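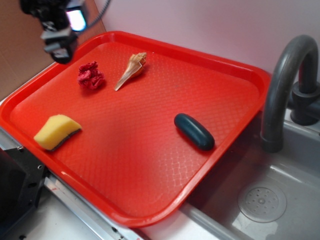

My flight to Brukivell was due out at six in the morning, and Kikau Air would like it known that it left on time. By this they mean the aircraft rolled back two feet from the gate at 6.04 and then sat there for 55 minutes while we all admired a baggage truck.

Airlines are allowed to count it that way. Departure is when the brakes come off. Arrival is measured against a timetable so generously padded that a short hop is now sold as a voyage. When I first flew this route it was down as 194 minutes. It is now down as 255, in a newer and faster plane. I should like my hour back, or at least a biscuit for it.

The biscuit has gone too, of course. Kikau now offers a menu from Bennani, on which a cheese roll costs 19 of whatever currency the crew are accepting that day.

I don't blame the crew, who are as stuck as we are. I do blame the regulators, who accept these punctuality tables every January and never ask to see the old timetables. Print the flying time from ten years ago beside today's, on the booking page, in letters the same size as the fare. Codora Airways did it for a season and its passengers grumbled for a fortnight, then went on booking. I was one of them.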